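Visits > Lab tours > Ferkville

Filed under: Robots at home, Grippers, Open days

Two gripper types and one sofa: a visit to Divinau in Ferkville

I went to the open day of Divinau because we must choose a gripper at my work before the spring, and I was tired of reading data sheets. Divinau is a small company that tests robot arms for work in the home. They do not build arms. They buy or borrow grippers, cameras and controllers from other companies, mount them, and compare them with soft things such as towels, clothes and blankets. This interested me, as most of the tests I know are made with cubes and bottles.

The building is 14 minutes on foot from the station in Ferkville, behind a tile shop. The sign is small and I passed it one time before I saw it. At the door we got a paper badge and a sheet with the program of the day. First there was a talk, then the arms, then coffee, and I will write mostly of the arms.

The talk was short and good. The engineer who gave it said that cloth is difficult for a simple reason: a gripper can hold a box in many ways, but a cloth it must hold at the edge, and the edge is never in the same place. Their usual test is to pick a cloth from furniture. She said that a hard table is too easy, since the fingers can touch it and stop. A cushion goes down when you push on it, and then the controller does not know if it has touched the cloth or the seat.

After this we could follow the tests on a large monitor with the view of the wrist camera. For me it was the best part of the visit. From the side of the room you see only an arm going down, but on the monitor you see what the fingers do with the hem. 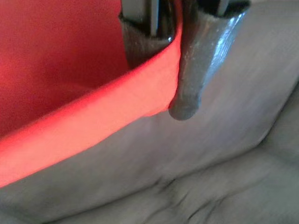
Photo: Divinau, wrist camera view

They compared two grippers. The first one, from Boyer, has two fingers that move parallel. It is the cheaper of the two and the opening is 170 mm, very wide for a hand of this type. The second is the Flulano, with softer fingers that bend a little when they meet something. I was allowed to press the tips of both with my own hand. The Boyer tips are firm and hold a thin cloth well, but they need to arrive at the correct angle. The Flulano tips forgive more, however the engineer said that they wear faster and must be ordered in sets.

A red cloth was used for the pinch tests. I asked if the color is important, and the answer was that a strong color against a gray seat makes the hem easy to find for the camera, so they begin with this and go to harder colors later. A gray cloth on a gray seat is, in their words, a project for next year. I liked that they said it so openly.

The controller was the subject where I learned the most. They showed us two settings. In the first, the gripper closes to a position which is given before. In the second, it closes until a certain force is reached. I had always believed that force is better for everything. For thin cloth it is not so clear, the engineer explained, because the force from one layer of cloth is so small that the motor friction can hide it. They had better results with position for one layer, and with force for a folded hem. Since September they have made over 700 grasps with the same program, and they keep all the wrist videos, also the bad ones.

The room for the tests is arranged like a real living room, and I think this was a good decision. The floor is marble, white with gray veins, and light reflects in it. A visitor asked if this disturbs the cameras. The answer was yes, sometimes, mostly for the depth camera, and they have no perfect solution.

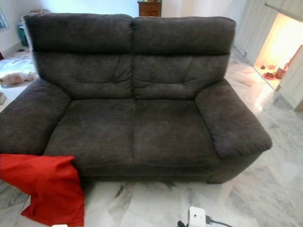

On the question of cameras they were also careful. One camera at the wrist sees the hem very near, but it does not see the rest of the cloth. One camera higher up sees the complete sofa, but when the arm comes in, it can hide exactly the point where you want to look. Divinau uses both and lets the controller change from one to the other when the hand is close. The change takes a moment and the arm waits - you notice it if you stand there and watch. Somebody from another company asked why they do not mix the two pictures all the time. They have tried, and the result was slower on their computer.

What I missed was a table with prices and with the life time of the finger tips. For the Boyer I could find the spare parts later by myself, for the Flulano not yet. I would also like to see the same test with a heavier cloth, for example a wet towel, but this they do not do in the room with the sofa.

The coffee was in the hall and it was crowded. I spoke there with two other visitors who have the same choice to make as we do, and one of them already has the Boyer and is content with it, except for the cable, which comes out at the side and catches on things. I wrote this down.

For our own work I will ask for a Boyer on loan first, with the position setting for thin cloth. The next open day is not yet fixed, but you can leave your address at the desk and they will write to you.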